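Ventilation in Older Houses: What the Owner Can Do Alone
Speaker notes, Lencombe house owners' evening, 16/08/2025
Speaker: Baiba Org, Voneo

Opening (slide 1)
Good evening. I thank Steinar Damgaard for the invitation and for the coffee. I will speak slowly, and you may stop me at any moment. Tonight's subject is the air in the house. The boiler comes in September, with Leif Snorradóttir, so please keep your boiler questions for Leif.

Why the windows are wet (slides 2 to 4)
Ask the room: who wipes the bedroom windows on winter mornings? Wait for hands.
Cooking, showers, drying clothes and breathing all put water into the air. In the old days this water left the house through gaps. Then we changed the windows and filled the gaps, and we did well, the rooms are warmer. But the water stays inside and it looks for the coldest surface.
Show the hygrometer. Pass it around the room. Ask for it back!

The bathroom fan (slides 5 and 6)
Most of the complaints I get are in truth about this fan. The test with paper: turn on the fan, hold one sheet of toilet paper at the grille. If the paper stays there, air is moving. If it falls, clean the grille first, then look at the duct.
To clean: switch off the power at the breaker, take down the cover, wash it in warm water with dish soap, let it dry completely. For the blades use a dry brush only.
Let the fan run after the shower until the mirror is clear. The door needs a gap at the bottom, otherwise the fan has nothing to pull.
Tell the story from Lund, the house with 73 percent humidity and a bath towel pushed under the door. Keep it short, last time I talked too long here.
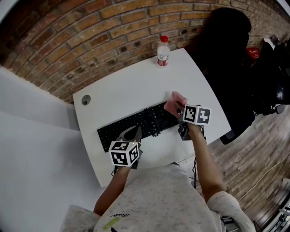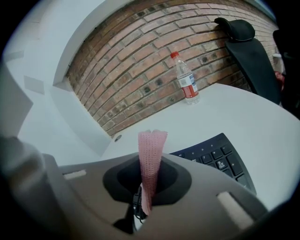
Filters in a whole-house unit (slides 7 to 9)
Only for those who have heat recovery. Ask how many. If it is fewer than three people, skip slide 9.
Two filters, one for the air coming in and one for the air going out. The arrow on the filter shows the direction of air. Write the date on the cardboard edge with a marker.
Do not wash paper filters. Damilola Akpan did this once with the filters of our office and she allows me to tell it. They dried in the shape of a boat.
Look also at the outdoor intake. Leaves, spider webs, and in one case a nest.

When to call somebody (slide 10)
- water dripping from a ceiling vent
- black spots that return after cleaning
- a fan that hums but does not turn
- any smell of exhaust from a gas appliance: leave the house first, then call

Money (slide 11)
I will be asked, so I say it before. A new quiet bathroom fan with installation is usually below 1,000 in the offers we see, if the duct is good. If the duct is bad, I cannot give a price from this stage.
Histau sells the replacement grilles in two sizes. Measure the hole, not the old cover.

Questions
Likely ones:
Can I just open the window? Yes, wide open, 10 minutes, then closed. A window on tilt all day cools the wall beside it.
Do I need a dehumidifier? In a cellar, maybe. In a bedroom, try the fan and the door gap first.
Does the fan let in cold air? It should have a flap. Check that the flap moves.

Heiðrún Østergaard has the sign-up sheet for home visits at the back table. Remind people to write the phone number clearly.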